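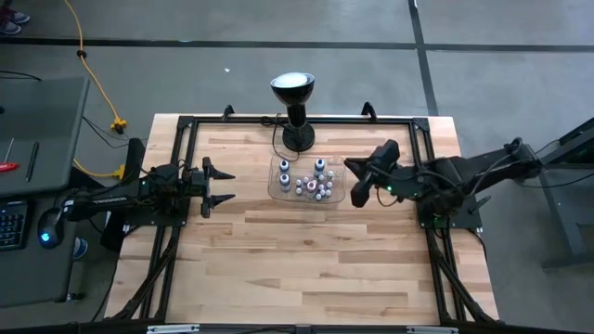
# bottle-bin-faults

Recordings of bimanual bottle sorting, kept because the runs contain a fault or were stopped by the operator. The clean runs are in a separate set, `bottle-bin-main`, and share the same file layout.

Maintainer: Dayana Lozano
Operator and fault labels: Duván Condori
Site: Avside, bench 4
Status: frozen on 18 March 2024. Label corrections only after that.

## Task

Two arms work from opposite sides of a wooden table. Bottles and small dropper bottles are moved between a clear plastic container and the tabletop, in either direction. Caps stay on throughout. The bottles differ in height and diameter, and the order of picking is left to the operator.

## The fault

During May the left arm began to release bottles early on the way down. The gripper reported closed, the current reading stayed inside its normal band, and the fingers opened while the bottle was still above the surface. Small bottles mostly fell over. One large bottle struck the rim of the container and pushed it into the path of the right arm, which did not stop.

There were two separate causes:

1. The gripper driver treated a late position packet as a fresh command. If the packet held the previous open value, the gripper opened.
2. The contact stop on the right arm had been set for the heavier Jurance fingers and was never lowered after they were changed. A light push against plastic fell below the limit.
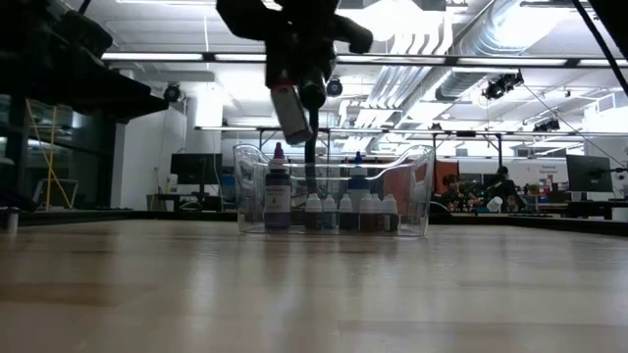

Tall bottles gave more trouble than short ones in both cases. They are gripped near the cap, so a small slip turns into a large swing at the base, and neighbouring bottles in the container get knocked before the operator can react. Spacing in the container was not controlled between runs.

## Contents

There are 99 runs. Each has one folder:

```
run_XXX/
 joints.csv
 gripper.csv
 video/
 fault.json
```

`fault.json` holds the label, the time of onset in seconds from the start of the run, and the arm concerned. Labels in use:

| Label | Meaning |
|---|---|
| `early_release` | fingers open before the bottle is supported |
| `tip_over` | bottle falls on the table or in the container |
| `container_shift` | container moved by an arm or a bottle |
| `missed_stop` | contact made, no stop raised |
| `operator_stop` | run ended by hand, cause not certain |

A run may carry more than one label. Onset is the first video frame in which the fault can be seen, so for `early_release` it trails the bad packet by a short delay. Use `gripper.csv` if the exact command time matters.

## Known problems

- In 11 runs the gripper log starts late. The video is complete.
- Clocks on the two arms drift apart by around 10 ms over a long run. No correction has been applied.
- `tip_over` is under-reported where an arm hides the bottle from every camera.
- Glare on the tabletop and reflections in the clear plastic upset the automatic bottle tracker. Its output was dropped and all onsets were marked by hand.
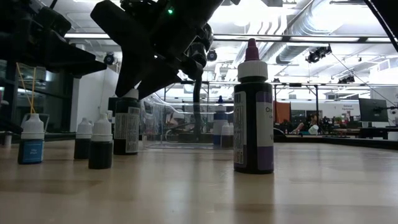 ## Changes made on the bench

- Driver updated to reject any packet older than the last one accepted.
- Contact limit on the right arm lowered and checked against an unloaded container before each session.
- A stop on either arm now stops both. Before this, each arm had its own stop chain.
- Hands stay outside the table rails until both arms report idle. This applies to picking up fallen bottles as well.

The recordings predate all four changes. Do not use them to judge the present behaviour of the bench.

## Use

Suitable for fault detection and for testing stop logic offline. Not suitable as demonstrations for training a sorting policy unless each run is cut before onset. The Lurneo loader reads the folders directly; the older Alvarado scripts need `fault.json` renamed to `meta.json`.

Send label corrections to Dayana Lozano with the run number and the onset you propose.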